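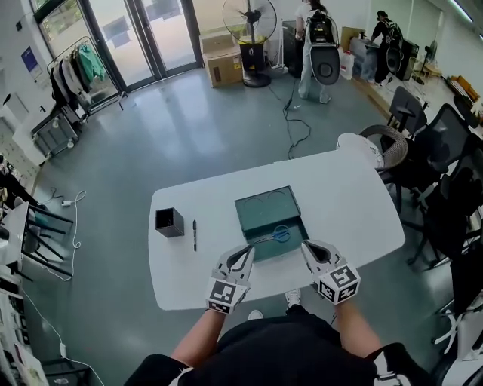 六月了,终于下决心收拾桌面。起因特别丢人:上午拆个快递,剪刀找了半天,最后用钥匙划开的。划完一回头,剪刀就在一摞旧杂志底下压着呢。

所以今天的规矩只有一条:桌上的东西,要么进盒子,要么进笔筒,要么走人。边收边发,大家随便看。

先说盒子。墨绿色,浅浅的,四面有边,是去年从 Gokholm 带回来的。当时觉得颜色好看就买了,买回来一直拿来装水果,后来装过电池,再后来什么都装。现在给它一个正经身份:剪刀的家。

我那把蓝柄剪刀跟了我好多年了,换过几次住处都没丢(虽然每个月都会"丢"一次)。斜着放进盒子里刚刚好,伸手就能拿。以后谁用完不放回去,请喝奶茶。

对,说的就是你,Edin Babić。

笔筒是黑色的,方的,敞口。里面原来塞了一大把笔,我一支一支在废纸上画,画不出来的直接扔,画得断断续续的犹豫三秒再扔。最后能用的4支!4支!!剩下的全是尸体。

能用的里面三支是圆珠笔,先放到抽屉里去了,因为我平时根本不用。桌上就留一支黑色记号笔,写纸箱、写标签、写冰箱里的剩菜盒,全靠它。

Ysaline Gaillard 问我为什么不干脆买一套带格子的桌面收纳。买过啊姐!Gomau 那套,花了70块,格子又窄又深,橡皮掉进去得拿筷子夹。用了不到一个月就送人了。

我现在的心得是,格子越多我越懒得放。浅盒子一眼看到底,东西随手一搁就算归位,对我这种人最友好。

有人问桌子。白色长方形的,圆角。圆角是真的重要,以前那张方角的桌子,我大腿上常年有一块青。白色的缺点也有,记号笔蹭上去特别显眼,不过用酒精棉片擦两下基本就没了(我这张是这样,别的材质先找个角落试试啊,别来找我赔)。

擦桌子顺序分享一下,纯个人习惯:先干布把灰带走,再湿布,再干布收一遍。以前一上来就湿布,灰全变成泥道子,越擦越生气。

好,桌面搞定,前后10分钟。找剪刀都不止这个时间。

然后我一抬头看见地上那堆黑线……缠成那样,我决定假装没看见。今天的主题是桌面,地面属于另一个季节。

线的事还是求助一下:大家理线都用什么?扎带我嫌剪起来麻烦,魔术贴那种好用吗?会不会粘灰?在 Marino 看到有卖布套的,把一捆线整个包起来那种,有用过的说说。

墙边那两个纸箱也还没动,大的在下面,扁的摞在上面。扁的那个我连里面是什么都忘了。按理说忘了就等于不需要,可是万一呢。

挂衣架今天也不动。有人私信问那件薄荷绿的衬衫链接,没有链接,前年在 Grallel 随手拿的,早就没货了。颜色确实好,就是爱皱,所以一直挂着不敢叠。

风扇我得挪一下,现在的位置离桌子太远,吹到我这儿只剩一点意思。可是挪风扇就要动线,动线就要面对那堆线。先热着吧。

更新:Edin 来了,坐下不到2分钟就问我剪刀在哪。

我指了指盒子。他说哦,然后用完顺手放在了窗台上。

奶茶要少冰,谢谢。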